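FOR IMMEDIATE RELEASE

Zarkenen Opens Hand-Guided Training Program for Desktop Computer Service Work

Operators teach robot arms by touch and by remote control; first outside site to begin in March

VENTURA, 5th June. Zarkenen, a developer of teaching tools for industrial robot arms, today announced the opening of its Desktop Service Program, in which skilled technicians show a robot how to work inside a desktop computer. The program covers the handling of processors, memory, drives and cable connectors. It is carried out at the company's Ventura workshop and is open to repair firms, refurbishers and electronics recyclers.

Under the program, a technician teaches each task in one of 2 ways. In the first, the technician takes hold of the arm and moves it through the job by hand. In the second, the technician sits at a control station and drives the arm and its gripper remotely, watching the work through a fixed camera and a small camera carried close to the gripper. The position of the arm, the opening of the gripper and the camera views are recorded together throughout each demonstration. The recordings are then used to train the software that will later run the arm without a person at the controls.

"People who repair computers for a living carry a great deal of knowledge in their hands, and very little of it has ever been written down," said Aino Lappalainen, Director of Programs at Zarkenen. "A technician knows how far a lever should travel and how a connector should be approached. Our task is to record that knowledge in a form that a machine can use, and to do it at a pace that suits the technician."
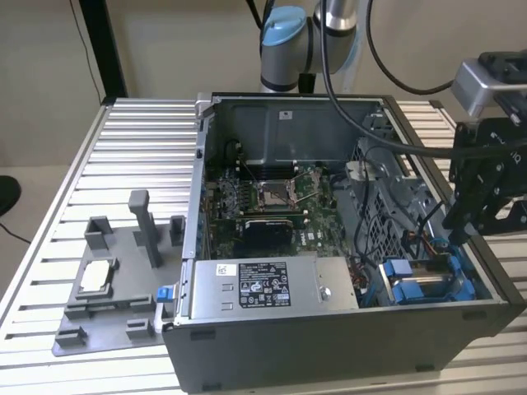 A desktop tower open on the workbench at Ventura, with a processor resting in the fixture tray at left.

Processor handling is the first task group in the program. The technician guides the arm in picking up the chip from a cradle, bringing it over the open socket, lowering it and closing the retention frame. The reverse sequence is recorded separately. Fixture trays used in the program are designed in house, and partner firms will be able to print their own from drawings supplied by Zarkenen at the start of the agreement.

Since the program's trial period began, technicians have completed 934 recorded demonstrations. Of these, 61 were set aside after review and will not be used in training. Reasons for setting a recording aside include a dropped part, a long pause by the operator, or a camera view in which the point of contact could not be made out. Zarkenen keeps the rejected recordings on file and reviews them with the technicians who made them.

The company has chosen to record full-size desktop towers before moving on to smaller machines. Towers remain common in offices, schools and public agencies, and they reach refurbishers in large lots. They also present a wide range of parts within one case, many of which must be reached past cables or brackets. Work of this kind has been hard to automate by conventional programming, which depends on every part being in a known place.

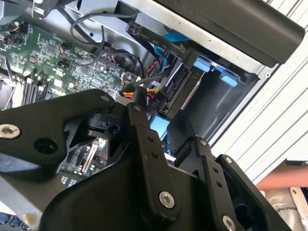 Cables receive particular attention in the training plan. A power or data cable seldom lies the same way twice, even in two computers of the same model, and an arm that repeats a fixed path will sooner or later catch on one. Technicians in the program are therefore asked to begin from many different starting positions and to leave cables as they find them unless the task calls for moving them. Where a cable must be moved, the technician records that motion as a step of its own.

"In the first weeks we asked operators to be as consistent as possible, and we have since changed that instruction," said Jouko Riihimäki, Lead Engineer for Demonstration Systems. "Small corrections are valuable. When an operator comes in a little to one side, stops, and adjusts, the recording shows the software how to recover. We now ask our operators to work as they would at their own bench."

Remote operation is used for most of the recorded work. Hand guiding remains available and is preferred for coarse movements, such as bringing the arm over the case. For fine movements inside the case, a technician's own hands and forearms tend to block the view, and the control station gives a clearer line of sight to the part. The station reports gripping force to the operator through light resistance in the handle. New operators complete a supervised introduction before their recordings are accepted.

The program is organized in 3 stages. The first, now under way, covers single tasks such as seating a processor or freeing a drive carrier. The second will join these into longer jobs in which the arm must decide which step comes next. The third will place trained arms at partner sites, where a local technician will be able to take over by remote control at any point and hand the work back when the difficulty has been cleared. Each such takeover will itself be recorded and, with the partner's consent, added to the training material.
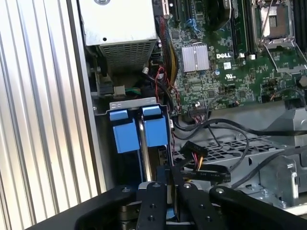
Drive carriers and their release latches form the second task group. Removing a drive calls for disconnecting its cables, operating the carrier and drawing it out along the correct line, and a refurbisher may repeat the job many times in a shift. Data security rules in many organizations require that drives leave a computer before the computer leaves the building, and partner firms have asked that this task be given early attention. Zarkenen expects to publish the results of its drive removal trials at the close of the first stage.

Trimwood, a refurbisher of office equipment, has signed on as the first outside partner. Technicians from Trimwood will train at Ventura before a control station and one arm are installed on the firm's own premises in March. Recordings made at Trimwood will remain the property of that firm, and Zarkenen will hold a license to use them for training. The same terms will be offered to all later partners.

Software for the program is built on Flumwood, Zarkenen's recording and review system. Flumwood lines up camera views with arm and gripper data, allows a reviewer to mark the start and end of each step, and keeps a note of which operator made each recording. Operators may view their own recordings at any time and may ask that a recording be withdrawn. Names are removed before any material is passed to the training team.

Zarkenen pays technicians for all time spent recording, including time spent on demonstrations that are later set aside. "An operator who is worried about losing pay over a dropped screw will work too carefully to be of use to us," said Lappalainen. "We want ordinary, competent work, done by people who know the trade."

Repair, refurbishing and recycling firms that wish to be considered for the second stage may write to the Desktop Service Program office at Ventura. Applicants should state the types of computers they handle, the tasks they perform most often, and whether they have bench space for a single arm and a separate operator station. Visits to the workshop can be arranged by appointment.

About Zarkenen

Zarkenen develops tools that allow skilled workers to teach robot arms by direct guidance and remote control. Its products include the Flumwood recording and review system and a line of operator stations for fine assembly and disassembly work. The company's workshop is located in Ventura.

Media contact

Press Office, Zarkenen, Ventura
Interviews with Aino Lappalainen and Jouko Riihimäki are available on request.

###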